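Jesel Table Oil, Clear Satin, 1,000 ml

Product code: JT 1,752
Made by: Arnness
Sold in: single tins or boxes of three
Availability: in stock

Jesel is a clear oil for indoor wooden tables, worktops and shelves. It soaks into the surface and dries to a low satin finish. It can be used on new bare wood or to refresh a table that has been oiled before. It is not suitable for wood that has been varnished or lacquered, unless the old coating is taken off first.

One tin is enough to give most dining tables their first full treatment, with some left over for upkeep. Close the lid firmly after use and keep the tin upright in a cool cupboard. A skin may form on the oil once the tin has been opened. Lift it off and strain what is left through an old pair of tights before using it.

Colour

The oil has no pigment in it, but any clear oil will deepen the colour of bare wood a little. Pale woods turn slightly warmer. To get a fair idea of the result, wipe a damp cloth over a spot on the underside and look at it before it dries. If you want to keep the wood as pale as possible, ask for Jesel Light, which we stock in the same size. 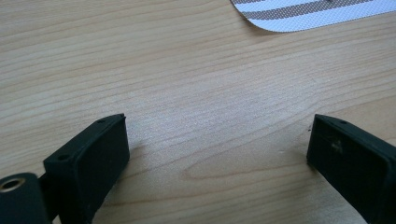

Always try the oil on a hidden area first. Old tables often have leaves that were stored away for years, and these can take the oil differently from the fixed part of the top. Test both.

What you will need

Sandpaper, 120 and 180 grit
A lint-free cotton cloth, or the Usby applicator pad (sold separately)
A second dry cloth for wiping off
Gloves
A metal bucket of water for used cloths

How to apply

1. Clean the table and let it dry fully. Wax and furniture polish must be removed with white spirit.

2. Sand along the grain, first with 120 grit and then with 180. Vacuum up the dust and go over the top with a barely damp cloth.

3. Stir the oil well. Don't shake the tin.

4. Pour a small amount on to the cloth and spread it thinly, working along the grain. Do the edges as you go.

5. Leave for 15 minutes, then wipe off everything that has not soaked in. Oil left standing on the surface will go sticky. Check it against the light from a low angle and wipe again where you see shiny patches.
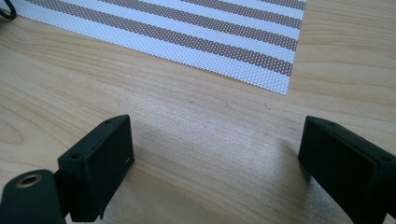

6. Leave to dry for 18 hours with a window open. Rooms below 15°C will need longer.

7. Apply a second coat in the same way. Very dry tops may need a third.

The table can be used gently the day after the last coat. Keep water off it for a week, and leave mats, cloths and runners in the drawer for that week too, so that air can get to the whole surface.

Warning: cloths soaked in oil can heat up and catch fire by themselves. Put them in water straight after use, then dry them flat outdoors before throwing them away.

Upkeep

Wipe up spills when they happen. For daily cleaning use a damp cloth and a drop of mild washing-up liquid. When the surface starts to look dull, usually once or twice a year, put on one thin coat. A ring or scratch can be sanded lightly and oiled on its own without doing the whole top.

Delivery and returns

Oils go by road only and cannot be sent by air. Unopened tins can be returned within 30 days in their original packaging. We can't take back opened tins.

Questions about this product go to Bianca Sandu at our Lazăr shop, who can also cut a sample board if you are choosing between Clear Satin and Light. The shop counter is closed for stocktaking for the first week of June, but online orders are sent out as normal.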